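Everything in Its Square: Taping Out a Shared Worktop

Project report, Design in Use module
Nuwan Saha

1. Where the idea came from

The shared workroom on the second floor of Grirwood has one long worktop, used by everyone on the course and tidied by whoever cracks first. For most of last year that was me. I don't say so to be thanked. By the end of the spring term I knew where the hot glue gun was at any hour of the day, and I had started to feel this was knowledge that could be held more widely.

The module asked us to pick a small everyday irritation and change something physical about it, with a budget low enough that failure would be cheap. I picked the worktop. My question was whether marking it out in squares with tape would change where people put things down, and whether it would shorten the time taken to clear up at the end of the day. I was also curious about what happens to the tape itself, which ended up taking a bigger share of this report than I had planned.

2. Background reading, such as it was

There is a lot of writing on marked-out workspaces, most of it from factories and most of it very pleased with itself. Tool boards with painted outlines, floor lines around bins, trays with a cut-out for every spanner. The basic idea is that an empty outline nags you. You see the shape of the missing pliers and go and find the pliers.

Our worktop is a different sort of problem. The things on it change from week to week, so outlines are no use. On any given afternoon there might be balsa offcuts, somebody's laptop, a bag of plaster, three cutting mats and a sandwich. What I wanted was something looser than an outline: a grid, where a square could belong to a kind of thing or a kind of person for a few hours and then go back to being a square.

The closest thing I found was a leaflet from the Follenum, the makers' library in town, which lends out bench space by the half day. They mark their benches with chalk. I went to look. The chalk was on the benches, the chairs, two of the members and the leaflet.

3. Choosing the tape

I tested two tapes before starting, both bought from Chraibi, the hardware shop by the bus station. One was a white cloth tape and the other was a blue low-tack tape meant for decorating.

The cloth tape held very well. It held so well that when I tried to lift a test strip after a week it left a sticky ghost behind, and I spent an evening with a rag and white spirit learning about commitment. The blue tape came up clean after the same week. It also showed up much better against the grey, which matters in that room because the lights at the far end have been half dead since I enrolled.

The drawback is that low-tack tape is low tack. Corners lift. Anything dragged over it catches the edge, and once an edge has caught it collects fluff at a remarkable rate. I decided I could live with this, partly because a strip that can be peeled off and put back is a strip that can be moved when the layout is wrong. The first layout was wrong.

4. Laying it out

Layout A was a tidy grid drawn on squared paper, with all the squares the same size. I measured it twice and put it down one morning before anybody else was in. It took 140 minutes, most of them on my knees checking the lines by eye against the front edge of the worktop. The front edge of the worktop isn't straight. I found this out two thirds of the way along.

By lunchtime it was clear that equal squares suit nobody. A cutting mat hung over on two sides. A pot of pens sat in the middle of its own square like a lighthouse. People laughed and then ignored it, and in the case of Tondine (our course's student repair club, which uses the room in the evenings) turned it into a very large game of noughts and crosses.

Layout B was based on what I had seen people do with Layout A, which was spread out sideways. I made the squares unequal. There were wide ones for mats and laptops, small ones for pots, glue and the things that get borrowed, and one at the end marked "Unclaimed" for whatever was left at closing time. Layout B took much less time to put down because I had stopped trying to impress the worktop.

A note on method for anyone repeating this. Run the long strip first, in one go, with someone holding the other end. Press it from the middle outwards. Then lay the cross strips over the top and trim them at the edge with a blade. Don't stretch the tape as you lay it. It will look lovely and taut, and overnight it will shrink back and pull its own ends up. I lost a whole row that way and blamed the cleaners, to whom I have since apologised.

5. What I recorded

Twice a day, at midday and at five o'clock, I went along the worktop and noted every object on it and whether it sat inside a square, across a line, or in a square meant for something else. I did this for two weeks with no tape, which was my baseline, and two weeks with Layout B. Layout A is left out of the results because it only lasted a day and a half, and because of the noughts and crosses.

Across the whole study I logged 1,055 objects. Of these, 414 were logged in the baseline fortnight and the rest under Layout B. I had expected fewer things on a marked worktop. The opposite happened, and I come back to this below.

I also timed the end-of-day clear-up with my phone, starting when the first person sighed and stopping when the last stool went under. The sigh turned out to be a dependable signal.

6. Results

Most objects under Layout B were inside a square of some kind. Pots, glue, knives and tape measures did best, and by the second week people were putting them back in the small squares without looking. Laptops did worst. A laptop goes where its owner wants to sit, and its owner wants to sit near the socket.

Clear-up got quicker, though the times varied so much from one evening to the next that I wouldn't want to hang much on it. The quickest evening was one when the heating had failed. Several people told me it felt easier, chiefly because the argument over whose mess was whose had moved into the "Unclaimed" square, where it could be had all at once.

As for there being more on the worktop than before, I think the grid made the surface look available. A bare grey worktop with a pile in the middle looks full. The same worktop in squares has obvious vacancies, and people filled them. One person brought in a plant. I logged the plant every day for a week and it was never once across a line, so it has a better record than I do.

7. The state of the tape

I inspected the lines at intervals through the study and graded each crossing as sound, lifting or gone. Crossings worried me most, as the double thickness gives sleeves something to catch. In practice they held up better than the plain runs. 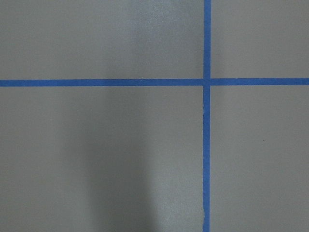

Fig. 1. A crossing between unequal squares. The join is sound; the upright strip leans a little and has a slight kink lower down.

I would like to claim the lean in Fig. 1 as a finding. It bothered me far more than it bothered anyone using the worktop. When I asked, most people said they had thought the lines were straight, and two said they hadn't noticed there were lines, which I have recorded under limitations.

The worst wear was along the front, where forearms rest. I replaced that strip three times. The back strip, next to the wall, went down in November and is still there as I write, in perfect condition, marking off a region that nobody can reach.

8. Limitations

I was the person who laid the tape, the person who logged the objects and the person most likely to move a stray pair of scissors into the right square while pretending to count it. I tried not to. On a few occasions I caught my hand doing it anyway, and I logged the scissors where they had been.

People also knew what I was up to. A man with a clipboard has an effect on a worktop that no tape can match, and I had a clipboard. A fairer test would have someone else doing the rounds, or would run long enough for the clipboard to become furniture.

The baseline fortnight fell before the model-making deadline and the Layout B fortnight fell after it had been moved. That alone could explain some of the extra objects, and I can't separate it from the grid with the numbers I have.

9. What I would change

Fewer squares. Most of the benefit came from the small ones at the socket end and from "Unclaimed", and the middle of the worktop could have been left bare. I would also put the labels on the wall above each square. Labels on the surface get covered by the very things they are asking for.

I'd leave the laptops out of it altogether and ask for a second socket.

The tape is staying down until the end of term at the request of Tondine, who have asked whether the Layout A grid could come back for one evening. The remaining half roll is in the third small square from the left, along with the blade and a tape measure. Please put them back there.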